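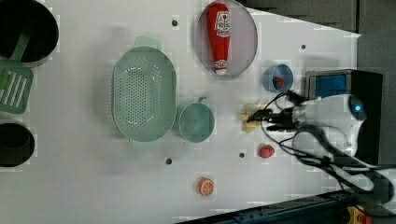
Cesier Bench Arm
Two-finger pick and place for kitchens, wash-up rooms and packing benches

Product code: Cesier 116
Supplied by Russide, Gurngate

The Cesier is a bench-mounted arm for sorting and setting down light items: cups, plates, small pots, utensils, portioned food. It works beside people at ordinary table height and takes over the part of the shift that is mostly reaching and turning.

What changes for your staff

Most sites keep the same number of people on the bench. One person loads, checks and clears, and the arm does the repeat moves. Staff at the Meredith kitchens have had theirs since November. Nia Griffiths runs the early shift there and moved two of her team from tray sorting to prep. She says the first fortnight was slow – people kept stepping in to help it – and that wrists and shoulders are mentioned less at handover now.

Whoever works next to the arm should be able to stop it, restart it and teach it a new item. We train everyone on the shift, including part-time staff. Training takes 5 hours on your own bench with your own items.

Teaching a new item

Place the item on the bench, guide the gripper to it by hand and save the grip. Soft or uneven items usually need a second try at a lower grip setting. The arm stores 100 items.

In the box

Arm with two-finger gripper
Control unit and cables
Bench fixings
Spare finger pads
Printed guide for staff

Before you order

The bench must be level and fixed to the floor or wall. Keep cables clear of the loading side. The arm is not suitable for knives, glassware or full pans of liquid. Please talk to your staff before the site visit – we ask to meet the people who will use it.

Warranty: 24 months, parts and labour
Site visits and orders: Emrys Griffiths, Russide, Gurngate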